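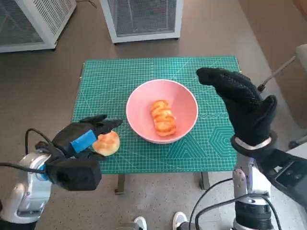
Wanemville, 17/7/24

Hoy toca hilo largo del taller, que llevo semanas prometiéndolo y siempre se me hacen las tantas. ¡Vamos con las manos!

Para quien llegue nuevo: estamos montando un robot de dos brazos en el taller compartido, a ratos libres y con lo que vamos encontrando. Yo me encargo sobre todo de las manos y del cableado. Svenja Weidemann lleva el control de los brazos y tiene muchísima más paciencia que yo.

El ejercicio de esta semana es el de la panadería, que lo llamamos así y suena más serio de lo que es: coger un bollito redondo con la izquierda y llevarlo al bol rosa, donde ya está el pan alargado ese con pinta de trenza. La derecha de momento espera arriba, abierta, sin meterse en nada.

Con los guantes negros estoy contentísima. Antes probábamos con los dedos pelados y cualquier cosa redonda salía rodando (he gateado por ese suelo más de lo que me gustaría). Los dedos quedan gordotes, eso sí, y calcular dónde acaba la punta es un arte.

La cinta azul del dorso de la izquierda la puse yo y me niego a quitarla – me ayuda a ver de reojo cómo está girada la mano cuando estoy mirando la pantalla.

El tapete verde de corte es de lo mejor que hemos puesto en esa mesa. Con la cuadrícula dejo el bol siempre en el mismo sitio y cuando algo se desvía lo veo enseguida. ¡Si tenéis uno por casa de hacer manualidades, aprovechadlo!

Números, que alguien los pedía ayer: 134 intentos apuntados en la libreta desde que cambiamos el agarre del pulgar. Los últimos 27 los hice yo sola una tarde, con la radio puesta y merendando.

Lo que me trae loca son los cables. El de la muñeca izquierda hace un bucle por encima de la mano y cada vez que programo un giro nuevo sufro por él. Quiero pasarlo por una funda pegada al brazo, pero necesito que tenga holgura y todavía no he dado con el largo bueno.

Dinero: llevamos más de 800 euros solo en las manos, guantes y tornillería incluidos. Los brazos son capítulo aparte y hoy no me apetece llorar.

Siguiente paso: que la derecha sujete el borde del bol mientras la izquierda suelta. Svenja dice que para septiembre lo tenemos. Yo digo que ya veremos, pero he comprado más bridas por si acaso – os voy contando por aquí.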